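ドロリダ大学同窓会の「卒業生顕彰の夕べ」、今年は2人が壇上に 会場は満席

ドロリダ大学の講堂ロビーが、11月の夜にこれほどにぎやかになったのは久しぶりではないだろうか。同窓会が主催する「卒業生顕彰の夕べ」が開かれ、工学部出身のレフテリス・ポリティスさんと、教育学部出身のツイピン・ジャン(Cuiping Jiang)さんの2人が、新たに顕彰者として名を連ねた。来場者は381人。用意した席がすべて埋まり、開演前から拍手の練習をしているグループまでいて、こちらまでわくわくしてしまった。

今年の推薦は499通。卒業年度も学部もさまざまで、同じ研究室の仲間が連名で出したもの、かつての教え子が便箋9枚にわたって書いたものもあったという。選考は夏のあいだに3回に分けて行われ、最後の会合は夜遅くまで続いたそうだ。

ポリティスさんは卒業後、橋の点検や補修を手がけるマヴロマティス社に入り、山あいの小さな橋を中心に仕事を重ねてきた。大きな吊り橋のような華やかさはないけれど、通学や通院に毎日使われる橋ばかりだ。壇上では、学生時代に測量実習で三脚を川に落とした話から始まり(会場は大爆笑!)、そのとき一緒に川へ入ってくれた指導教員への感謝へと続いた。「あの日びしょぬれで食べたうどんの味を、いまでも現場で思い出します」という言葉に、前のほうの席からひときわ大きな拍手が起きた。

副賞の奨学基金について、ポリティスさんは全額を測量実習の機材更新に充ててほしいと申し出た。工学部ではさっそく来春の実習に間に合うよう準備を始めるとのことで、後輩たちにとってはうれしい知らせだ。

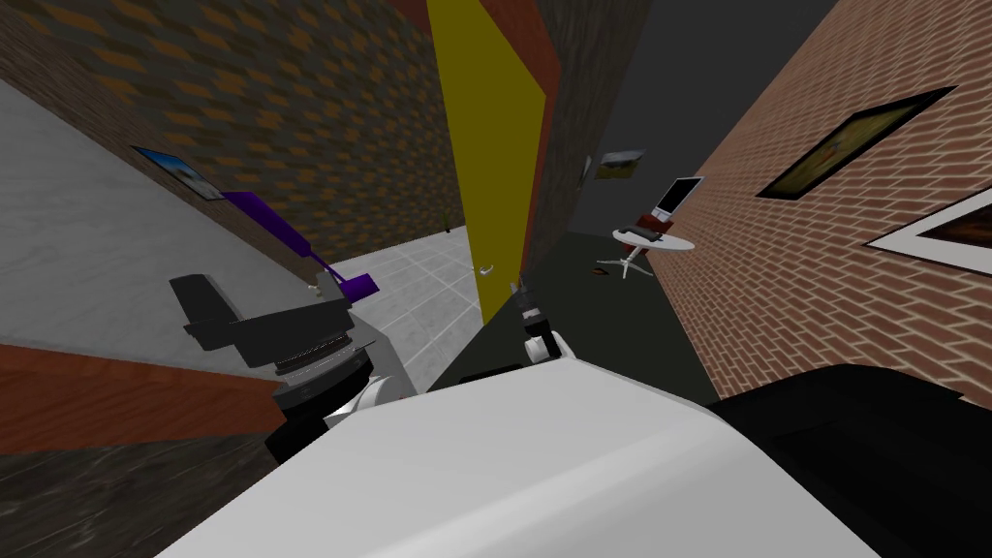
シミュレーションで描かれた室内とロボットの両腕(CG画像)

続いて登壇したジャンさんは、在学中に始めた読書会「レボルステッド」を、いまも代表として続けている。はじめは学生寮の談話室で、お茶を飲みながら1冊の絵本を読み合うだけの集まりだった。それが近隣の小学校や病院にも広がり、これまでに開いた会は1,005回。長く続ける秘訣をたずねられると、「次の本を決めてから帰ること。それだけです」と即答し、会場をわかせた。

スピーチの後半では、ジャンさんが持参した絵本の一節を朗読する場面もあった。マイクから少し離れ、地声で読み始めると、さっきまでのざわめきがすっと引いていく。短い一節だったのに、読み終えたあともしばらく誰も動かず、それから一斉に拍手。この夜いちばんの場面に挙げる人も多かった。

音楽を受け持ったのは、在学生の弦楽アンサンブル「デストネス」。開会の曲は校歌を弦だけの編曲にしたもので、これが実にすばらしい! 卒業生の席からは自然と歌声が上がり、2番に入るころには後方の立ち見エリアまで合唱になっていた。編曲を担当した3年生は、実は前の週まで終わりの8小節に悩んでいたのだとか。終演後、年配の卒業生たちに囲まれて握手攻めにあい、照れながら何度も頭を下げていた。

式のあとの懇親会はロビーで行われた。学生食堂の人気メニューだったカレーコロッケがこの夜のために復活し、15分とたたないうちに最初の大皿が空に。追加が運ばれてくるたびに歓声が上がり、卒業年度の離れた人どうしが列の中で話し込む姿もあちこちで見られた。ポリティスさんは実習班の同期と肩を組んで記念撮影、ジャンさんは読書会に参加していた元寮生から手書きの寄せ書きを受け取り、1枚ずつゆっくりと目を通していた。

学長はあいさつのなかで、2人の歩みに共通するのは身近な場所での仕事を長く大切にしてきたことだと述べ、在学生に向けて「今夜はぜひ先輩に声をかけて帰ってください」と呼びかけた。その言葉どおり、懇親会では就職や進学の相談を持ちかける学生の輪がいくつもでき、予定の午後8時半を過ぎても話は尽きなかった。

工学部2年の学生は「橋の仕事は計算ばかりだと思っていたけれど、地元の人と話す時間のほうが長いと聞いて驚いた。来年の夏は現場を見学させてもらう約束をした」と声を弾ませる。教育学部の4年生も、卒業論文の題材に読書会を取り上げたいとジャンさんに相談し、その場で次回の会に招かれたという。

顕彰者の名前を刻んだ銘板は、図書館1階の閲覧室わきに掲げられる。開館時間中ならどなたでも見学できる。除幕には2人も立ち会う予定で、ジャンさんはその日に合わせて、館内で特別編の読書会を開く。読む本はもう決まっているそうだが、題名は当日までのお楽しみとのこと。参加は無料、申し込みは図書館のカウンターで受け付けている。

来年度の推薦受け付けも、年明けに始まる。推薦できるのは卒業生、在学生、教職員で、書式は自由。今回届いた推薦書のうち選に漏れた人についても、推薦者の希望があれば翌年に持ち越される。問い合わせは同窓会事務局の窓口まで。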